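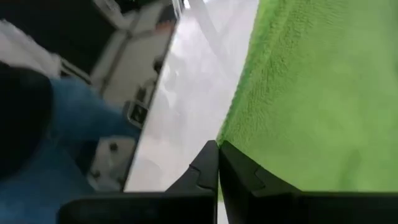 Delwyn Hoani
Linen and cloths, Peniddale set-up guide

Section 3. Towels, rolling and putting by

1. Wipe the table. Smudges come off on the pile, so do it first.

2. Lay the green towel flat. Smooth out creases with the side of your hand, middle outwards.

NOTE - green is for tables only. Floors have there own cloths, see Section 11.

3. Fold the long edges in, then roll. Firm, not tight. 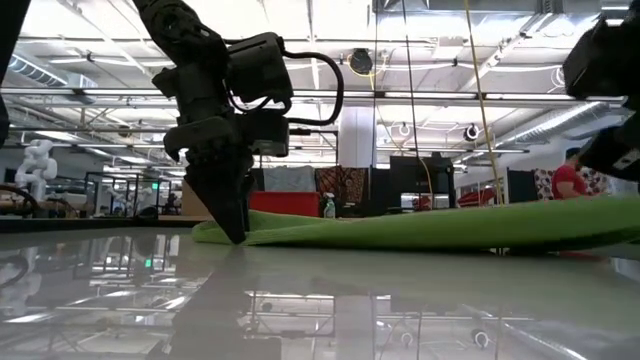 Spray goes on the cloth, never straight on the table. Two squirts, wait, wipe. Keep the bottle within reach but off the towel - the clear one with the white nozzle, standing behind the green cloth, is near enough. Lid on tight if it has to travel.

CAUTION: no softener in the wash. Ruins the pile.

4. Check the roll. A bit fatter in the middle is fine. Ends splayed out, unroll and start agian.

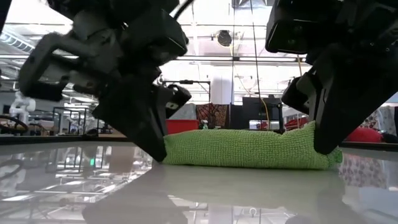 5. Shelf, seam side down. Spares: ask Intan Hartono.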